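The Man Who Gets the Fluff Off

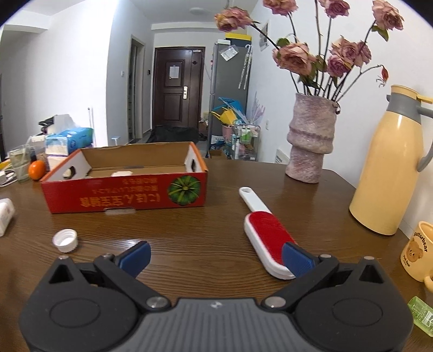
The clothes-care business known as Brultance occupies two rooms above a tyre shop in Prirnside, and its owner would prefer not to be named. "My mother thinks I'm still in insurance," he says, putting the kettle on. He cleans and mends coats. He doesn't do suits, dresses or, after an unhappy August, anything belonging to a choir. His working life is conducted at a brown wood-grain table, and he talks about his trade with the slight weariness of a man who has been asked at every party for years whether he can do anything about this cardigan. The tool he talks about most is the lint brush, the ordinary kind with a white handle and a red velvet pad, and he has opinions on it that take up most of the first pot of tea.

"People use them like they're scrubbing a step," he says. "Back and forth, back and forth. All you're doing is giving the fluff a tour of the coat." The velvet has a nap, he explains, which grips in one direction and lets go in the other. You pull it one way, lift, and start again. He has explained this to customers, to his landlord and once to a traffic warden in a very poor fleece. He estimates his success rate as low.

He came to coats late. The insurance firm, Makhubela, let him go in a round of cuts that he describes as the best-mannered disaster of his life. "They gave us a buffet. I've never seen so many small quiches." He had a winter coat with a torn lining and, for the first time in years, an afternoon free. He took the lining out, laid it flat, and found that he understood it. "I'd spent all that time reading policy documents. A lining is much better written."

The first coat took 30 hours. It would now take him 2, he says, and look less like something had been buried in it. He wore it anyway, and a woman at the bus stop asked where he'd had it done, which he took for sarcasm until she brought him hers.

There are now 1,127 coats in his ledger, a fat green book in which each garment gets a line and, where deserved, a remark. He lets me read some. "Moth, extensive, owner in denial." "Pockets full of sand, no explanation offered." "Nice coat. Wasted on him." He insists the remarks are for professional reference.

Moths are a large part of the work, and he holds them in a sort of respect. What annoys him is the owners. "They put a good wool coat away dirty in spring, with half a biscuit in the pocket, and then they're hurt. It's like leaving the front door open with a roast on the table." His advice is to brush the coat, air it, empty it and put it in a proper bag. He has little faith in cedar balls, which he says mainly give the moth something to look at.

What about the sticky rollers? There is a long pause, of the kind that usually comes before a person mentions a former spouse. "They work," he says at last. "I'll give them that. So does setting fire to it." He dislikes the residue and he dislikes the bin full of furry paper. Most of all he dislikes the little perforations, which never tear where they should. He keeps one in the car.

Prices have been a sore point. Brultance charged so little in its early days that people assumed something was wrong with it, and a rival called Urkulus, out by the ring road, was charging 4 times as much for a job he considers mostly steam. He put his prices up and got busier. "I find that quite depressing, as a fact about people," he says. "But I did get the roof fixed."

I ask whether anybody ever comes to collect a coat and cries. I had been hoping for a story. He thinks about it properly, turning his mug round by the handle.

"One man," he says. "But that was the bill."

He does admit to a weakness for the old ones, the heavy coats that come in from wardrobes when a house is being cleared. People bring them in meaning to ask what they're worth and end up asking whether the sleeves could be let down. Usually they can. There is more cloth folded away inside an old hem than you'd expect, and he likes the moment of unpicking it and finding the strip that never saw daylight, still the colour the whole coat used to be.

By now I have been there long enough for him to have looked at my jacket several times without saying anything. I ask him what he'd write in the ledger. He says he doesn't do jackets. Then he reaches over, takes hold of my left cuff, and asks how attached I am to the button.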